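Shape Blocks, Color by Color

A small gallery from the toy shelf at Van Dijk, put together by Maite Collado in December. The blocks came to us in a mixed lot with no box, and we have sorted them by color ever since. Captions are by Maite unless marked otherwise.

Prints of the pictures can be ordered at the front counter in Nevirham, 18 by 12 inches or smaller. Allow 2 weeks.

The board

Maple strips, paler and darker, glued side by side. Angus Lowther made it from offcuts left over from a kitchen job. He finished it with oil and has redone it twice. It stays on the blue perforated table most of the year.

Reds, yellows, blues and greens

The star and the cylinder are the red pieces, set toward the back of the board. The star has six rounded points. On the right are the yellow heart and the yellow hexagon, and the blues and greens share one group on the left.
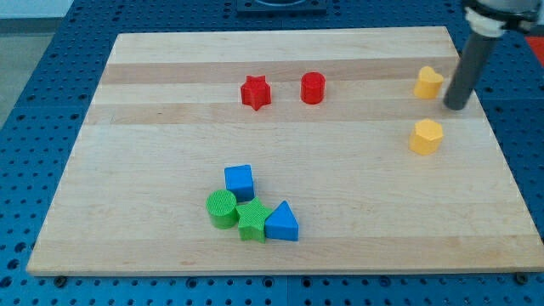
The heart is the piece visitors ask for most. We do not sell the blocks singly.

Storage

Between sessions the blocks go into a canvas bag from Grurby with a drawstring top. The bag hangs on the hook by the door. Please put every block back before you leave the table.

Visiting

The shelf is open Monday afternoons until 5. More than 55 other sets are kept there, most of them for children under six. Ask at the counter for the Cukia puzzles, which are kept in the back cupboard.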